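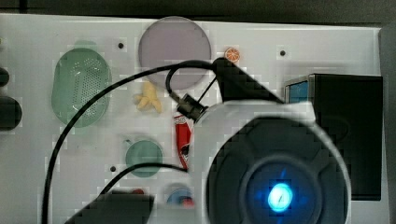

The play kitchen box, at last

Saturday, June 15, 2019

I have been promising a post on play kitchens for ages, and this week I finally got everything out on the white table and had a proper sort. What fun it was! I meant to give it half an hour and I was still at it when the dinner should have been on.

The green colander is my favourite thing in the whole lot. It's a real one, oval, and I bought it for our own salad before it got pinched for pretend cooking. Small children love a thing with holes in it. They'll pour dried pasta through it, wear it, rain water on a doll with it in the bath, and then go back to being very serious chefs. If you only put one grown-up item in your box, make it a colander.

Then there's the food. I've gone off the big sets where you get 182 pieces and most of them are the same grey-looking pea. I'd much sooner have a few good big bits with a bit of character. The orange slice is lovely, very bright, with the segments marked so you can talk about them, and it goes in absolutely everything (orange soup, orange on toast, orange tea). The yellow knobbly one is ginger as far as I'm concerned. My friend Lorraine Kershaw's grandson calls it a potato foot and fries it.
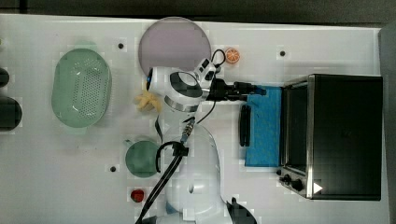

Plates next. I like a plain round one in a soft colour, and lilac is just right because the orange looks so cheerful against it. We used to have a stack of tiny tin ones with flowers on, very sweet, but you couldn't get more than a grape on them. A big flat plate means a whole dinner can be laid out and carried to whoever is being the customer. Wobbling it across the room is half the game!

And a toaster oven! I know a cardboard box with a door cut in it does the job, and we had one of those for two years, but a proper black one with a bit of size to it is another thing altogether. Ours stays unplugged when the little ones are playing, with the flex tied up well out of reach. The waiting is the bit they enjoy. Everything takes "ten hours" and comes out after four seconds.

I still want a wooden spoon with a short handle, and some sort of whisk that doesn't trap fingers. Ghassan Abu Hammour left a comment last time saying he cuts down old spoons and sands the ends, so I'm going to try that before I buy any. More in September, when I'll do the tea set.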